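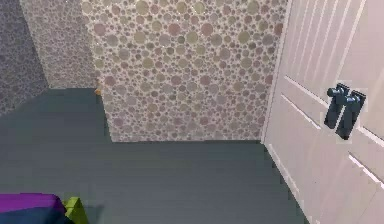

Home Courses Choral Studies Handouts Library Contact

8 January 2023
Sabina Siddiqui

Handout 2: Intonation and Blend in Unaccompanied Singing

Read this before the section rehearsals. The Letton part-books are needed for the exercises at the end.

1. Terms

Intonation is the placing of a pitch relative to other pitches. Blend is the degree to which separate voices are heard as one sound. The two are often confused in rehearsal. A section can be in tune and badly blended, usually when its vowels do not match. A section that blends well can still drift flat together.

Pitch drift is the slow movement of the whole choir away from the starting key. It is measured at the final chord against a fork or keyboard, in cents. There are 100 cents in an equal-tempered semitone.

2. Tuning systems

A piano is tuned in equal temperament. Every semitone is the same size, and every interval apart from the octave is slightly off its pure ratio. Singers without accompaniment tend to move toward pure ratios on held chords.

Perfect fifth: ratio 3:2. The pure fifth is wider than the piano fifth by just under 2 cents. Most singers will not hear the difference in a moving passage.

Major third: ratio 5:4. The pure third is narrower than the piano third by nearly 14 cents. This is easily heard. The voice with the third should sit lower than the keyboard suggests, provided the root and fifth are steady.

Minor third: ratio 6:5. Wider than the piano third by nearly 16 cents.

Note that the third of the chord may be in any part. Mark it in pencil. In the Bepari setting of the evening hymn it passes from alto to tenor at bar 133, and the altos must not keep their low placement once they have moved to the root.

3. Causes of drift

Repeated notes. Each repetition tends to be placed a little under the last. Think of the note as new each time.

Descending steps. Whole steps down are commonly sung too wide, and whole steps up too narrow. Both errors lower the pitch.

Breath. A phrase that ends on the last of the air will usually end flat. Stagger the breathing within the section, and do not breathe at the bar line with your neighbor.

Common-tone changes. If a held note is the third of one chord and the root of the next, pure tuning gives it two different positions. Somebody has to move. In most four-part writing the bass line is kept stable and the upper parts adjust – see the worked passage in Kabbaj, Notes for Section Leaders, under "Pivot notes."

4. Vowels

Unmatched vowels produce different overtones on the same pitch and can be heard as a tuning fault. Before correcting a pitch, check the vowel. The usual trouble is "ee," which narrows in the sopranos, and the second half of "ay" or "oh," which arrives at different times across the choir. Agree on where the second vowel falls and write it in.

5. Exercises

a) Basses hold a low G on "oo." Tenors add the fifth. Altos add the third above, first with the keyboard, then without. Listen for the beating to slow and stop.

b) Sing the Triltarau round at half speed. Check the pitch at each entry. Do not correct during the round.

c) Sing the first verse of the Aven carol on "nng," then on the vowels alone, then with the text. Note any bar where the chord changes color between versions.

Record the drift for (b) on the section sheet, with the direction. Sheets go to Aicha Kabbaj before the July assessment.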